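Session 4 notes: clearing and packing away a shared table
Danica Malý, room 706. Handout goes with the practical, bring it along

Last time = sorting categories. Today = getting a shared table back to bare, and where stuff goes after. Short one, I talk for maybe a third of it, rest is you doing it.

**Before you touch anything**

- walk all the way round the table once
- look at the floor too. Floor counts as part of the table!!
- bags and coats on the hooks by the door, not the chairs

**Order of clearing**

1. Floor items first. Bottles especially, they roll, someone steps on them
2. Soft things (toys, cushions, cloths). Quick and they free up a lot of surface
3. Flat things: pouches, folders, wallets
4. Trays and boxes *last*. A tray is a tool until you're done with it

Most groups do 4 first and then have nothing to carry the small stuff in. Marek's group did this in October and made 50 trips to the shelf (his number, I believe him). 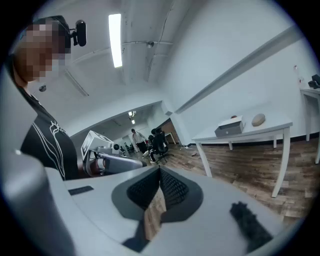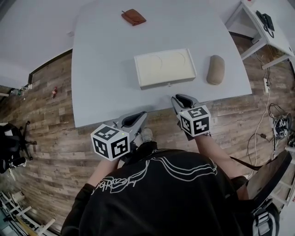 **Trays and shallow boxes**

Latch: check it before lifting. Open latch + tilt = everything on the floor. Carry level, two hands, long side against you. Don't stack a soft thing on top of an open tray, it slides.

Empty tray goes away closed. If it has a lid, lid on. No "temporary" contents, keys and pens live in there for months otherwise.

**Pouches**

Fold the flap the way it already wants to fold. Close it before it goes in the drawer. Leather or leather-type: not under anything heavy, the crease stays. Look inside first, *then* put away. We will do this one twice becuase people skip it.

**Soft toys and odd shapes**

Long ones go in lengthwise along the back of the basket, small round ones in front. Do not squash to make it fit. If it doesn't fit it's the wrong basket, get the Hurumell one (deeper).

**Round edge tables**

Things pushed to a curved edge end up hanging over it. Pull toward the middle before you pick up. Also wiping: follow the curve first, one pass, then straight strokes across the center. Wipe *after* the table is bare, not around objects. Silvia will show the cloth fold, four sides, use all four.

**Chairs and racks**

Wheeled chairs move out before you start and come back at the end. Open racks: heavy things on the lower bars, small boxes up against the upright so they dont tip. Label facing out.

**Homework**

One table at home or work. Any size. Write down

- what was on it
- the order you cleared it
- what had no place to go (this is the part I read)

Half a page is plenty. Njål's from last term was about a hallway shelf and it was fine, so stretch the word table if you need to.

Reading: Mutell packet, the section on "homeless objects". Skip the bit on garages. Spare copies with Vojtěch in 700.

Next session: drawers. Bring a ruler or tape measure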